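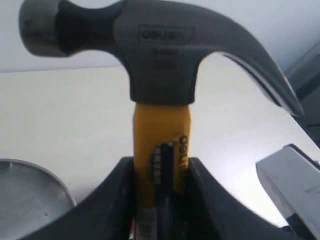
Section 4: Setting up a rented room for your show or rehearsal

You have the keys, you have the booking slip, and now the fun part starts! Every room at Lollwood can become a theater, a dance floor or a reading room in under an hour, and this section walks you through it. Have your booking number handy before you begin (it is the long one printed under your group's name, not the invoice number).

4.1 Before you unload

1. Check in at the Matheson Street desk and sign the room sheet. Write down any scuffs or damage you find in the room so they don't get charged to your group.
2. Pick up the room binder. It has the floor plan, the lighting chart and the phone number for the house technician.
3. Bring scenery and large instruments in through the loading door. The passenger elevator is a tight squeeze, and cellos have suffered.
4. Prop the door only with the rubber wedge that hangs beside it.

Note: The big studio, which we all call the Prarnumville room, is 1,395 square feet. The sprung floor is lovely to dance on but it marks easily, so tap shoes and bare metal casters need the roll-out boards from the hall closet.
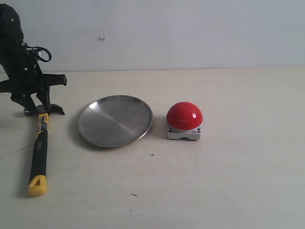
Ilse Verbruggen

4.2 Laying out the seats

1. Decide where your audience will face. End-on seating is the quickest, and seating on two sides feels wonderful for small-cast plays.
2. Mark your aisles with the blue floor tape. Keep a clear path to both exits.
3. Set out the back row first and work toward the stage. You will do far less climbing over chairs this way.
4. Clip the chairs together in each row. The clips are under the seats, on the left.
5. Sit in the far corners and have someone stand on stage. If you can't see their feet, shift the end chairs in a little.

Caution: The limit for the Prarnumville room is 228 people, and that includes your cast, your crew and anyone selling cookies at the door. For Studio 2 the limit is 50. 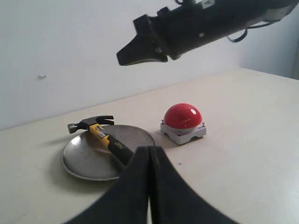

Once the chairs are clipped, leave them that way until the last performance. Unclipping a row between shows takes ages, and the cleaners are happy to work around it.

4.3 Bringing up the lights

1. Turn the wall key to HOUSE. The work lights come on.
2. Switch on the Zovus lighting desk and wait for the green light to hold steady.
3. Load the preset called OPEN WASH. It gives you an even, warm light across the whole playing area - a great starting point for nearly anything.
4. Save your changes under your own group's name. Please don't save over OPEN WASH!
5. Fade the work lights down slowly and look at your stage from the back row.

If the desk freezes, turn it off at the front switch, wait a full minute and start again from step 2.

Caution: Only the house technician may refocus or move a hanging light. Ask a day ahead and it will be done before you arrive.
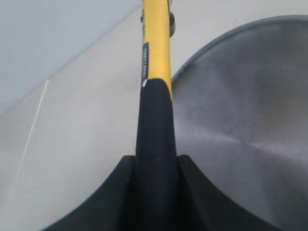
Black grip and yellow handle, close up.

4.4 Leaving for the night

1. Turn the wall key back to OFF.
2. Peel up any tape you won't need tomorrow.
3. Return the binder to the desk and sign out on the room sheet.

Bookings that run past May need a new slip, which the desk can print for you on the spot.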